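Filed under: Automation / Product notices

Dodcombe has opened trial access to the Clestadus gripper simulation service. This thread sets out the terms.

1/ The trial runs for 75 days and covers 16 room models. Work is carried out wholly in simulation.

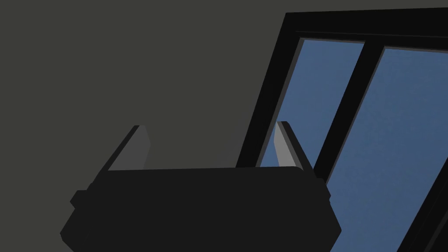 Clestadus trial: simulated gripper, jaws open, near a window.

2/ Each account may store up to 300 runs. Runs may be exported to Kaimal at no charge.

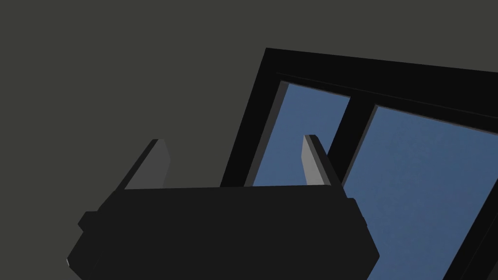 3/ Accounts above that limit will be moved to the Oneo plan, billed monthly. Support requests are answered within nine working hours.

4/ Applications close in August. Existing customers need not reapply.

© Dodcombe | Contact | Back to top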